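## About Pasby

Hello, I'm Marlene Gauthier, and Pasby is my website about pop duets. Yes, only duets! Two singers, one song, and all the lovely mess that goes with it: who wrote which verse, who got top billing, who stopped speaking to whom on the tour bus.

I started it in a rented room above the chip shop in Skerdale, when I was 22 and working evenings on the cloakroom at the Gallardo. If you don't know it, the Gallardo is an old dance hall with a sprung floor and terrible toilets, and in those days it put on support acts that went on to do rather well. I'd hand over the coat tickets, wait for the rush to die down, then stand at the back with the door propped open and listen. The bits I liked best were always when the support singer got pulled back on for the last song. You could see them grinning at each other, half of them hadn't rehearsed it properly, and the crowd went daft.

So I began writing those nights up. At first it was a newsletter, 2 sides of A4, photocopied at the library and left on the bar (the landlord used them to soak up spills, but some got read). Then a friend showed me how to put the whole lot online, and people I'd never met began writing in to argue with me about key changes.

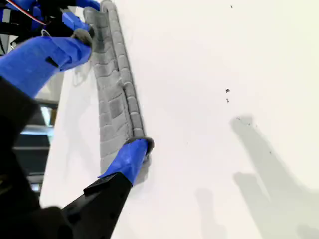 The arguing hasn't stopped, and I love it. These days the newsletter goes out by email to 4000 readers, and I'd say a good half of my ideas come from your replies. Somebody in January sent me a three-page letter about a B-side by Skikard, a brother and sister act I had completely forgotten, and I spent the rest of the week playing nothing else. My neighbours now know all the words.

### What you'll find on the site

Mostly long, rambling pieces about one song at a time. I like to know how the pair met, whose idea it was, what was cut from the demo and whether they ever sang it together again. There are also interviews when I can get them, usually with session players and backing singers, who remember far more than the stars do and are much easier to get on the phone.

There's a gossip page too, but it's gentle. I don't print anything about people's children or their health, and I don't guess at who is going out with whom just because they held hands at an awards do. If a couple have talked about it themselves, fair enough, I'll happily talk about it as well!

### Who does what

There are 2 of us now. I write nearly everything, and my cousin looks after the site, the mailing list and the invoices, and tells me when a piece has gone on too long (it usually has). We carry a few adverts from record shops and small venues. Record labels can send us music, and we do listen, but they can't pay for a review.

### Getting in touch

Use the form on the contact page, or just hit reply on any newsletter, it all lands in the same place. I read everything, though I'm slow in the summer when the festivals are on. Corrections are very welcome, especially about chart positions, which I get wrong more often than I'd like. And if you were ever at the Gallardo and have an old ticket stub or a set list in a drawer, please do write, I'm still trying to put together a full list of who played there.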